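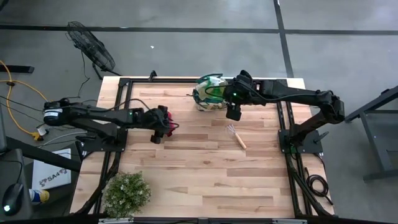
Both arms over the table, whisk between them.

Gripper comparison working group – minutes, November

Chair: Kobina Frimpong. Apologies from the Brisano side, who are moving offices again.

1. Previous minutes
Approved, after the word "catastrophic" was changed to "early" in the paragraph on the Gromer fingers.

2. Results so far
The log stands at 289 grasps. Gromer fingers did well on handles and anything with a stiff edge. Madinia fingers were better on cloth and on crumpled bags, which the Gromer set tends to pinch once and then lose interest in. Kobina asked that "lose interest" be kept out of the report.

The Wang controller was run at 50 and at 80 percent speed. At 80 it is quicker to arrive and quicker to miss. Agreed to stay at 50 until the wrist offsets are redone.

3. Object set
Long discussion. The tool bag stays, as do the spray bottle and the wooden-handled tools. A proposal to drop soft items was defeated, mainly by people who don't have to reset them. Straps and buckles are to be scored separately – at present one snagged buckle can sink a whole run.

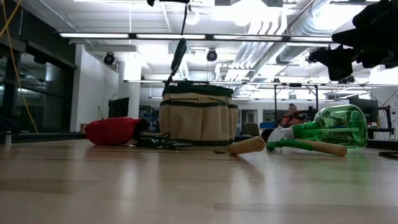 Shiny surfaces took up the rest of the item. Kobina wants the depth readings on clear plastic compared under two light settings before anyone blames a gripper. Agreed, with some regret.

4. Actions
Kobina: redo wrist offsets on both arms.
Madinia contact: send spare finger pads, the right size this time.
All: 20 further grasps per object with each finger set.

5. Any other business
The scoring sheet has two columns called "Final." One will go.

Meeting closed at 4:50 p.m.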